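Itby Robotics Club – Minutes of the November Meeting

The meeting was called to order at 4:10 p.m. Minutes of the previous meeting were approved as read.

1. Laundry project
Tadhg Costello reported for the Musteo team. The team has recorded 120 folding attempts toward its goal of 820. Towels remain the most reliable item. Shorts and other garments with elastic waistbands continue to give trouble, and the group discussed whether to start each attempt from a flat or a crumpled position. It was agreed that crumpled starts will be kept, as the competition rules call for them. 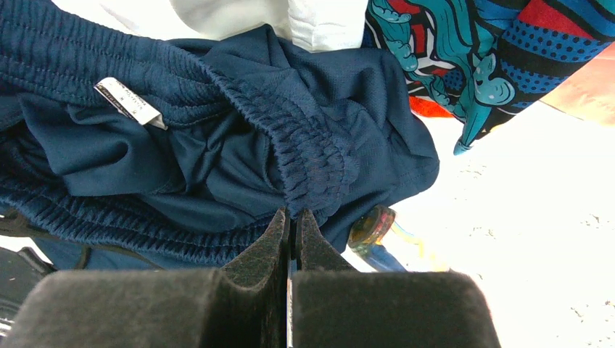

Wrist camera view, navy shorts, gripper at the waistband.

Members noted that the white tabletop appears very bright in the wrist camera view. Tadhg will try a lower exposure setting before the next session and report back. A proposal to cover the table with gray felt was tabled.

2. Equipment
The club approved $75 for replacement finger pads. The Martens controller is to be returned to the storage cabinet after each session – it was left out twice this month. Members were reminded to sign the logbook.

3. Ovari Challenge
Registration is open. The club will enter 2 teams. Team lists are due to the faculty advisor before winter break. Travel forms will be sent home with members under 18.

4. Other business
A request for a second evening session was held over to the next meeting.

The meeting adjourned at 5:05 p.m.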